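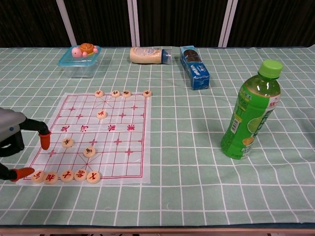 One of the altos asked, before we had properly sat down, whether the May concert could please start earlier this time, as the last bus back to Basodard goes while we are still on the encore and she has missed it more than once. There was a good deal of sympathy for this, and it was agreed to take it first and let everything else shuffle down.

Vitudville Evening Singers
Minutes of the spring meeting, held after rehearsal

Start time of the concert
The programme as it stands runs to 59 minutes of singing, plus the interval, plus clapping (we hope). Starting at 7 pm would see everyone out in comfortable time for the bus. The tenors pointed out that those coming straight from work would have no supper, and a compromise of 7.15 was put forward and carried with only a little grumbling. The posters have not gone to print yet, so no harm done. Doors to open at 6.45, and singers to be in the side room by half past six, please, with coats off and phones away.

Minutes of the last meeting
Read and agreed, with one correction. The piece described as "the slow Welsh one" is in fact the slow Breton one. Apologies to all concerned.

Money
We have £1029 in the account, which is a happier figure than we had this time last year and owes a lot to the carol evenings and to everybody who stood in the rain outside the station with such good cheer. Against that there is the hall hire to come, and the tuning. It was proposed that subscriptions stay where they are until the autumn, and everyone was for it. One of the basses would like it noted that he has paid twice by mistake and is content for the extra to go towards biscuits. The meeting thanked him warmly.

The piano
Steketti have looked at the hall piano and sent a long and very kind letter. The upper notes can be brought back into line in an afternoon, but the sustaining pedal wants a new part and that will take longer. We talked about this for quite some time. There were those who felt we should hire a piano for the night, and those who felt that our accompanist has managed without a pedal for a whole winter and could manage one more evening. In the end our accompanist was asked, and said she would rather have the tuning done now and the pedal later. Agreed. Steketti to be written to this week. 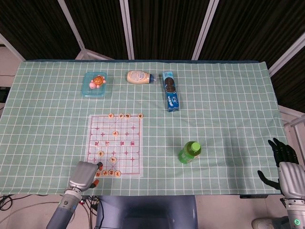
The table, with the toy turtle in its little blue container.

Music library
The green songbooks have been gathered in and gone through. There should be 64 copies and there are now 62, so 2 are still out somewhere. Would everyone kindly look in piano stools, the backs of cars and under the bed. Pencil markings are welcome but biro is not, and whoever has been writing "breathe!" in large letters on page after page is asked to use a softer hand. The loose sheets for the Breton song are getting very tired and it was agreed to buy a fresh set before the autumn.

Summer outing
Đorđević Coaches have offered us the same price as last year for the trip to the Basodard singing day, provided we settle it by the end of the month. A show of hands was in favour. There was a long and enjoyable discussion about whether to stop on the way there or on the way back, and the stop on the way back won, mostly on the strength of the tea garden. Families are welcome if there are seats left over. A list will go round at the next rehearsal, and those who feel poorly in coaches should say so on it and will be given the front.

What to wear
Black with something blue, as before. It was asked whether navy counts as blue. It does.

Any other business
The sopranos asked for the window behind them to be kept shut during warm-ups. The basses asked for it to be kept open. It will be open until the first song and shut after that, and we shall see how we get on.

New voices are still wanted, tenors above all. If you know somebody who sings while washing up, do bring them along.

The meeting closed at 9.20 pm. Next meeting after the concert, same room.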